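Workshop news: where the equipment money goes next year

August is when we put together the equipment request for the coming year, and several members have asked what is in it and why the handling robot takes up so much of the page. The full sheet is on the shared drive under Altlow, our name for the parts handling project. What follows is the short version for anyone who would sooner not open a spreadsheet.

The job itself has not changed. The robot picks up car parts and long pieces of stock, carries them between the work area and the storage shelves, and sets them down where the next person or machine can get at them. Most of the parts are an awkward shape. A good deal of the budget discussion has been about what that does to the hand.

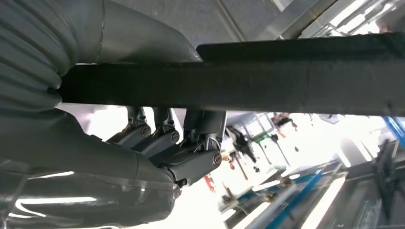 The gripper closed on a long black bar, with the work area beyond.

Long pieces are hard on grippers. A hand that copes well with a small bracket may struggle with something that sticks out a good way on both sides, and the load on the finger joints goes up quickly if the piece is held off centre. We had budgeted for one hand and no spare. That was a mistake. When a finger linkage needed attention in the spring, the robot stood still while we waited for the part, and the people who had planned their week round it had to carry things by hand.

The request now has 2 complete hands in it, one fitted and one on the shelf, plus a small stock of joint fasteners and finger pads. We asked for prices from Histby and from Candia. Histby was cheaper for the hand alone. Candia came out ahead once the mounting plate, the cable and a year of repairs were added, and we have gone with their figure in the sheet. If you are asking for prices on anything similar, ask for the plate and cable to be listed on the same quotation. It saves a second round of emails.

Finger pads are down as a running cost and no longer as equipment. They wear, and we would like to be able to order them without filling in the capital form each time. The same goes for floor tape, bin labels and cleaning cloths.

Shelving and floor layout

The second part of the request is much duller and much cheaper. It covers shelving, bins and the marking out of the floor. We left these until last in the first budget and then paid for them out of whatever was left over, which meant buying in small lots at poor prices.
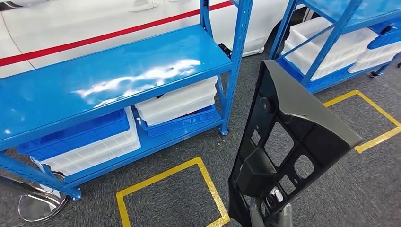
A black moulded car part in the gripper, in front of the blue shelving and the taped squares.

We are staying with the blue slotted shelving. It bolts together with ordinary tools, and a shelf can be moved up or down a few slots when a new part turns out to be taller than the last one. Crates and bins will be ordered in the sizes we already use. Please don't buy odd sizes from your own budget, even if they are on offer. Every new bin size means another set of positions to teach, and that is a morning of somebody's time.

Floor marking is in for one full redo. The tape is cheap but the measuring is slow, so the sheet includes a day of labour for it. We will do it after the shelving is up and before any new positions are taught. Last time we did it the other way round and had to teach several of them again.

One unit on casters is also on the list. The case for it is that it can be rolled out of the way when a car has to be moved. The case against is that it never goes back to quite the same spot. We have included the cost of a pair of floor stops to deal with this, and if they don't do the job the unit will be bolted down like the others.

Training and time

The line people most often question is training. It is set at 10 places on the Ngcobo handling course, which runs over 2 days. We have asked for 296 hours of staff time across the year, to cover the course, teaching new parts and routine checks. The hours were left out of the first budget altogether, and they were the thing we ran short of before anything else.

If you think your group will bring new parts to the robot next year, send a list with rough lengths and weights before the end of the month. A drawing is useful but a sketch with measurements will do. Parts that come in later can still be handled, but they will go to the back of the queue and any special pads will be charged to your own code.

Not in the request: a second robot, a larger work area, and the overhead camera that was suggested at the last meeting. The camera may come back as a separate item in the spring. Comments on the sheet should go in the right-hand column, with your initials.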